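**Slide 4 — Why meetings overrun**

Thank the Luremham office for the invitation. Pause until latecomers are seated.

Our November survey of staff at Bronda and Jillmont drew 643 replies. The most frequent complaint was the lack of a written agenda. Read the figure slowly, then move on.

**Slide 5 — Two sides, one table**

State the principle: each party should arrive knowing which decision it is asked to make. Refer to Fotini Dimitriou's paper on chairing, page 17.
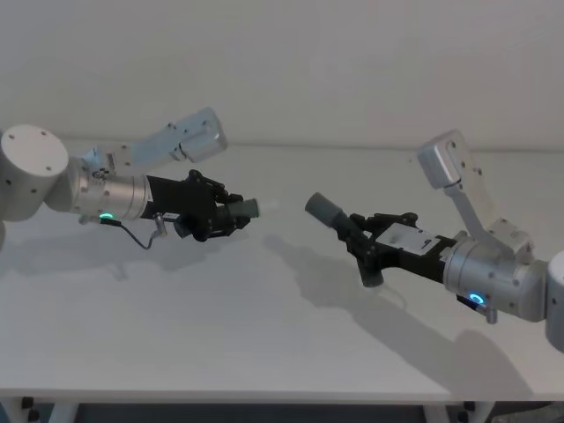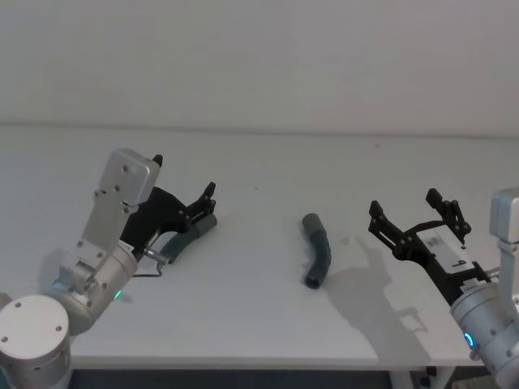
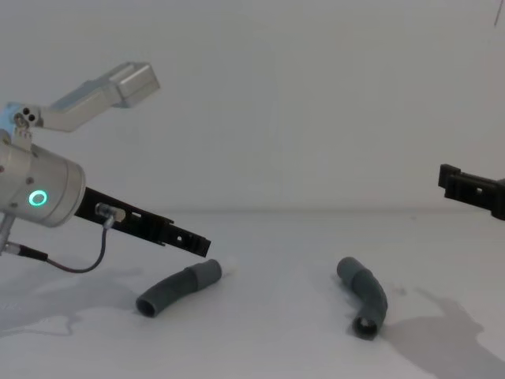

*Slide 5, all three views: a white table, with an arm at either side.*

**Slide 6 — The chair's duties**

The chair opens on time, names the decision and closes the item. Minutes should be circulated within two working days — Alaric Abernathy will speak to this after the break.

If asked about remote attendance, refer the question to Iason Makris. Do not quote the Pappas costs, as they have yet to be approved.

Handouts are on the side desk. Next slide: quorum.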